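Giline Control – Manual de usuario y puesta en marcha

Sección 4. Configuración del módulo de percepción y planificación para material textil

4.1 Objeto y alcance

La presente sección establece el procedimiento para configurar el software Giline Control en estaciones bimanuales destinadas a la manipulación de prendas y telas. Se presupone que el operador ha completado la instalación del controlador Hegyi y la comprobación de paradas de emergencia descritas en la sección 3.

Las funciones de aprendizaje a partir de demostraciones se tratan en la sección 6.

4.2 Comprobaciones previas

1. Verifique que el servicio de control se encuentra en estado EN ESPERA y que ninguna trayectoria permanece en cola.
2. Retire de la superficie de trabajo todo objeto ajeno a la tarea.
3. Deposite la tela entre ambos brazos. No es necesario alinearla con los bordes de la mesa.
4. Abra las dos pinzas desde el panel Efectores y confirme la lectura de apertura de cada una.
5. Compruebe que los cables disponen de holgura suficiente en todo el recorrido previsto.

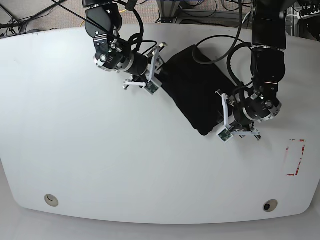 Figura 4-1. Brazos derecho e izquierdo con las pinzas abiertas y tela oscura en posición diagonal.

PRECAUCIÓN: No introduzca las manos en el área de trabajo mientras el indicador de par esté activo, aun cuando los brazos permanezcan inmóviles.

4.3 Definición de la zona de destino

1. Acceda a Planificación > Zonas y seleccione Nueva zona rectangular.
2. Lleve el efector, en modo de guiado manual, a cada una de las esquinas del área y pulse Registrar.
3. Asigne un nombre a la zona y guárdela en el perfil de la estación.

Nota: las marcas adhesivas sobre la mesa sirven únicamente de orientación al operador. El planificador Astier utiliza exclusivamente las coordenadas registradas – si se sustituye o desplaza una marca, la zona debe definirse de nuevo.

4.4 Ajuste de la percepción en muñeca

Las cámaras de muñeca proporcionan la vista cercana con la que el módulo estima el borde de la tela y el punto de agarre. Los tejidos muy oscuros ofrecen poco contraste interno, por lo que los valores de fábrica pueden resultar insuficientes.
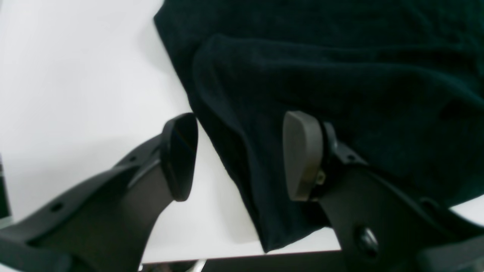 Imagen: Departamento de Documentación Técnica, Giline

1. En Percepción > Cámaras de muñeca, desactive la exposición automática.
2. Aumente la exposición hasta que los pliegues de la tela sean distinguibles en la vista previa. Se admite cierta saturación del fondo.
3. Active el filtro de segmentación y seleccione el perfil Tejido oscuro.
4. Fije el parámetro área_mínima en 4.000 píxeles. Las regiones de menor tamaño se descartarán.
5. Aplique la máscara de efector correspondiente al modelo de dedos instalado.
6. Pulse Validar. El contorno calculado debe mantenerse estable durante 11 fotogramas consecutivos.

Si la validación no concluye, reduzca el umbral de contraste en un nivel y repita el paso 6. Una máscara incorrecta provoca que los dedos se interpreten como parte de la tela; este error se registra con el código P-300.

4.5 Planificación del agarre y de la elevación

1. Seleccione el brazo que iniciará el agarre y, en su caso, el brazo de apoyo.
2. Establezca el modo de cierre Limitado por fuerza. El modo Por posición queda reservado a objetos rígidos.
3. Ejecute la simulación y revise las advertencias de colisión entre brazos.
4. Inicie la ejecución a velocidad reducida.

Durante la elevación, la tela puede ocupar gran parte del campo visual de la muñeca y ocultar la mesa.

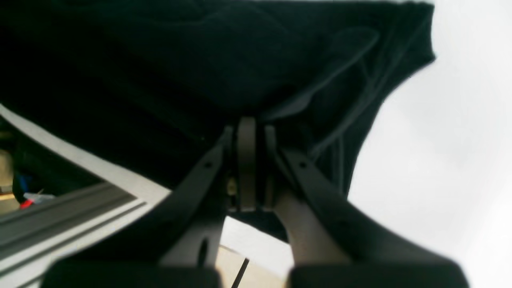 En tales condiciones, el planificador suspende la corrección visual y conserva la última estimación válida, apoyándose en la cámara general de la estación. El intervalo máximo sin corrección es de 2 segundos; transcurrido este, el movimiento se detiene y el sistema solicita la intervención del operador.

PRECAUCIÓN: No amplíe este intervalo sin autorización escrita del responsable de la instalación.

4.6 Registro y conservación de perfiles

Guarde el perfil con la opción Exportar configuración. El archivo incluye zonas, máscaras y umbrales, pero no la calibración de los brazos – esta se conserva en el controlador Hegyi. Los perfiles creados con versiones anteriores a la de enero deben convertirse mediante la herramienta Cisanden antes de su importación.

Revisión del documento: 4 de mayo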